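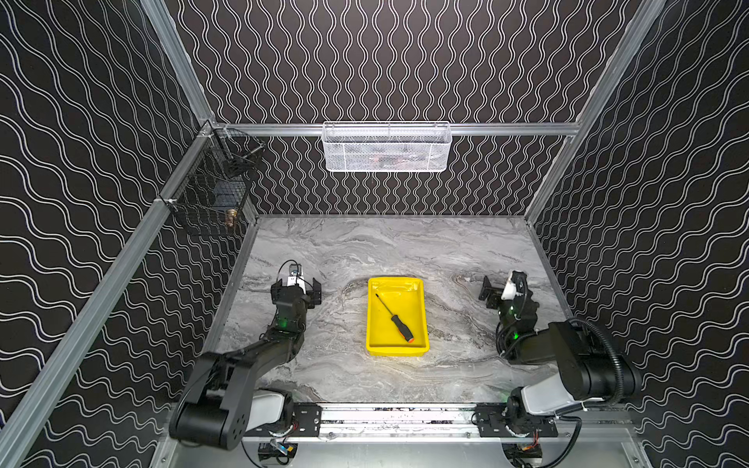

Screwdriver in tray: how many demos?

Forum > Arms > Training data
Saturday, posted by linis_bench
11 replies

linis_bench: Two arms, one yellow tray, one screwdriver. We've got up to 300 demos planned. Enough?

akden4: Plenty if you turn the screwdriver between takes. Diagonal every time teaches it diagonal.

trerkel: Disagree. Keep it fixed until the grasp works, then vary.

akden4: We did that and binned the lot.

linis_bench: Will mix angles from Monday's batch on. Tray stays put for now.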